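Sourdough in a Student Kitchen: What Temperature Does to a Starter
Project report by Cadi Ifans and Imre Mészáros

We wanted to know if a sourdough starter really behaves differently in a cold kitchen, or if that's just something bakers say. Our grandmothers both swore by the warm spot near the stove, so we had a good reason to find out!

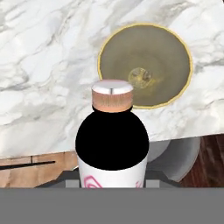 A starter is flour and water that has picked up wild yeast and bacteria. The yeast makes gas and the bacteria make acid, and the balance between the two decides how the bread tastes. Shape matters as well as temperature. A lump of dough about as round as the small yellowish thing on the plate keeps its heat longer than the same dough pressed flat, so we rolled every test piece into a ball before weighing it.

We kept one jar at 18 degrees Celsius and one at 28, and fed both with the same rye flour from Humphreys. The warm jar was wild. It doubled before lunch on the first Friday and smelled like yogurt, while the cold one just sat there looking sleepy.

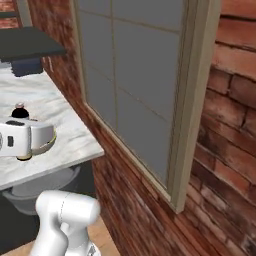
By day four the cold jar had caught up, and we got really excited – it rose more slowly but held its height much longer. We ran the test for 10 days and lost one reading when Imre overslept.

Then came the baking. Each loaf used 752 grams of dough, with salt added last. The warm loaf was mild and fluffy. The cold loaf had a sharper taste and a chewier crust, and our tasters went back for seconds.
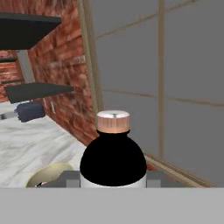 Figure 3. Bottle with a ridged cap.

Our weak point was the flour. We opened a second bag halfway through, and it may not have been quite the same as the first. Next time we'd mix both bags before starting.

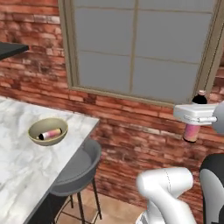
Department of Food Science – Student Projects

Many thanks to Eluned Pugh for lending us the thermometers and for reading our first draft. We're already planning a second round with spelt, and the cold jar is still alive in Cadi's fridge.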